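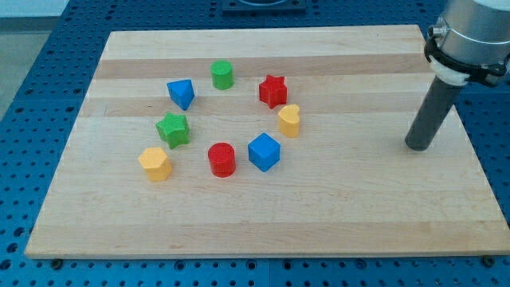
2 min read

Plulell puts its blocks back on the board

Plulell, the Hamilton maker of small plastic shapes that turn up under the couch years later, will release its reworked Dukel block set in November. The range keeps its hearts, stars, cubes and cylinders, in the usual red, blue, green and yellow. Beige was discussed at length and sent home.

The rework follows a trial with 23 families, who were asked to play with the blocks at the kitchen table and write down what annoyed them. Glossy finishes did, mostly. The new blocks have a fine matte texture that is easier for small fingers to hold and, according to one household, harder to skate on in socks.

"We had a very long meeting over whether a heart should stand up," said Saron Admasu, head of design at Plulell. "I was in favour. It took almost 100 samples, and I've stopped asking what they cost."

Dukel comes with no instructions. Children in the trial sorted by colour, then by shape, then by a system they declined to share - one four-year-old fined her father for moving a star.

The first run is 1000 sets, sold through Sonow stores and suited to ages 5 and under, with an adult nearby. Replacement shapes can be ordered singly.

Media enquiries: Tarek Moussa, Plulell
© Plulell. All rights reserved. Back to top

Comments

Bernadette Noonan: Can I order only hearts? The dog has opinions.

Eamon Dolan: Bring back the tin it used to come in.

Ragnheiður Egilsson: Beige would have matched my carpet, which I suppose is the problem.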